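In Defense of the Cord on the Table

My friend Simin Daneshvar has a rule about tables, and the rule is that nothing with a cord gets to live on one. Cords go behind things, under things, through those little holes people drill in desks. She once spent 319 dollars on a desk from Hedgate purely for the hole! I love her dearly and I think she's wrong.

I've lived by her rule, mind you. For over two years I kept everything I plug in down on the floor behind my work table, and what I got was dust, a sore back and a lot of crawling. Every time I needed to charge something I was on my hands and knees with my cheek against the baseboard, feeling around for whatever had slipped down there (usually a pen too). Then one morning in June I hauled the whole business up top and left it there.

Yes, it looks a little worse. A bare table is a lovely thing and I get why people post pictures of theirs. But a table is for doing stuff on, and most of the stuff I do needs power at some point. What I've settled on is one white thing on a white table, one cord, and loads of open space in front of it. The cord heads off the far side and bothers me not at all. I do wipe the table down, though white tops hold on to their gray smudges no matter what you use on them, and I've quit fighting those as well.
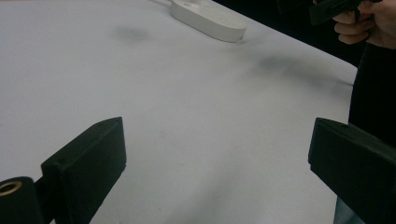
White on white, with the cord left out where I can find it.

Girish Kanaujia wrote to me after my last column to say I should get a cord box, the kind with a lid. I tried one for five days. The lid was always off and sitting on the table, taking up more room than the cord ever did. Simin can have it if she wants it.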